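# Handout 9: Comparing Parallel Grippers on Household Items

29 October 2021

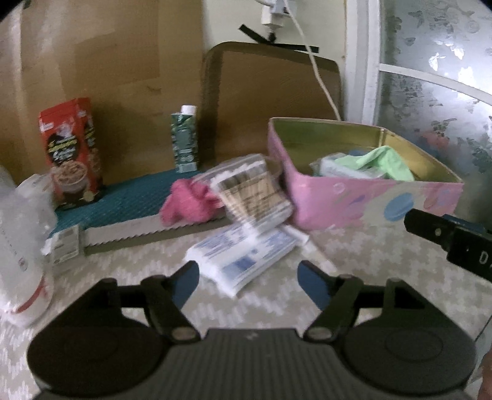 Last session we tested on rigid blocks, and both grippers did well. Mixed tabletops are harder. Soft packets fold when squeezed, cartons tip, and anything inside a tin leaves little room for the fingers.

We compare two sets of fingertips, the Garkano pads and the Tambunan pads. The August trials gave us 1,247 grasp attempts with the first set. Levchenko's notes on those are in the Flustby folder – read them before the lab.

## What to record

- Item and its starting pose
- Finger opening before the approach
- Result: held, slipped, or missed
- Whether a neighboring item moved

A grasp is *held* if the item stays in the fingers for 9 seconds after lifting. Dropping it earlier is a slip, even if it lands upright.

## Notes

Start with the fingers wide open. Close slowly on thin plastic wrapping. For cloth, pinch a raised fold – flat cloth goes in a separate table.

Do not change pads in the middle of a run. Each pair does 53 grasps per pad set.

Log sheets go to Nazar Levchenko, Brarbridge lab.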